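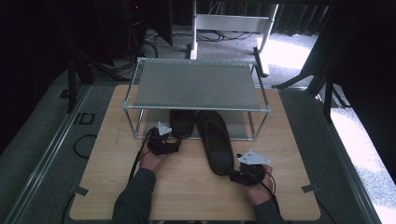 How to sort out a small entryway in one afternoon

Updated April 29, 2021

Ours is 41 inches wide, wall to wall. Door opens inward, so take another chunk off that. If you have a proper mudroom this page isn't for you, go read something else.

What follows worked in a rental with no drilling allowed. Mostly. I drilled twice.

What you need

Tape measure
Two boxes, one for stuff that goes upstairs, one for stuff that leaves the house
Damp rag, dish soap
A low rack for shoes
Stick-on hooks (the big ones, small ones fall off)
A tray or boot mat

Step 1. Empty it

All of it. Coats, bags, umbrellas, the mail, whatever is behind the door. Pile it in the next room. Don't sort yet. You will want to stop and try on a jacket, don't.

Vacuum the corners while it's clear. Wipe the baseboards too, ours were gray and I'd thought they were painted that way.

Step 2. Measure

Width, depth, and how far the door swings. Write it on your hand if you have to. I skipped this the first time and bought a Diketti bench that stopped the door halfway. Went back to the store next day, paid a restocking fee.

Also check the height under any radiator or meter box. A two-tier rack will often slide under where a three-tier won't.

Step 3. Sort the shoes

Everyday pairs stay by the door. One or two per person, be strict. Everything else goes to a closet. Winter boots in July do not need to be by the door.

Slides and flip-flops are the worst for wandering off. Put them on the lowest level, toes in, so you can hook them out with a foot. Anything with a cracked sole or a strap pulling loose goes in the leaving box. Look at the strap holes from underneath, thats where they go first.

Rinse rubber ones in the sink with dish soap and an old toothbrush. Stand them on end to drain. Don't put them on a heater, they curl.

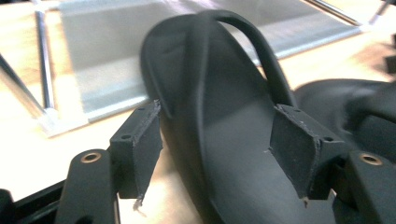 Step 4. Put the rack in

Rack goes on the hinge side of the door if it fits, so nobody has to step over it. Metal tube ones are light and wipe clean. Mesh shelves let grit fall through, good for the shoes, bad for the floor, so tray underneath.

If it wobbles, loosen every joint a half turn, press down hard on top, tighten again. Still wobbling? Floor isn't level. Fold up some cardboard and shove it under the short leg.

Step 5. Hooks

Clean the wall first with rubbing alcohol, not soap. Let it dry. Press the hook for a full minute. Then leave it overnight before you hang anything, I know, I know.

Kids hooks lower than you think. Ours are level with the light switch and still a bit high.

Bags get thier own hook. Bag over coat over bag pulls the whole lot off the wall by the weekend.

Step 6. Mail and keys

One shallow dish for keys. One upright file for mail, narrow one, so it fills up fast and you have to deal with it. A deep basket just hides bills. Pushpa Lodhi next door uses a toast rack for hers and I've since copied it.

Step 7. Keep it that way

Two minutes before bed. Shoes on rack, bags on hooks, recycling out. Shake the tray out every couple weeks, more if it rains.

Go through the leaving box the same night or it moves in permanently. The Clavcombe thrift shop took most of ours, not the shoes tho, call first. 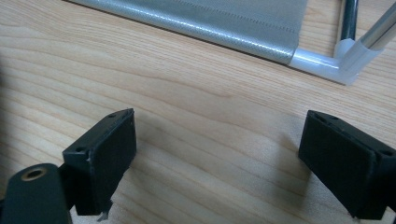 QUICK FIXES

Smell: baking soda in the shoes overnight, tap out in the morning. Replace insoles if that doesn't do it.

Scuffs on a wood surface: damp cloth, then dry cloth, along the grain. Felt pads under metal feet so it doesn't happen again.

Hook fell down: new adhesive strip, don't try to reuse the old one.

Wet umbrellas: tall plastic bin, old towel in the bottom. Wring the towel out.

Rack too full: take out a pair. Don't buy another rack.

Comments open below, I check them when I can. Measurements for the bench that did fit are in the next post.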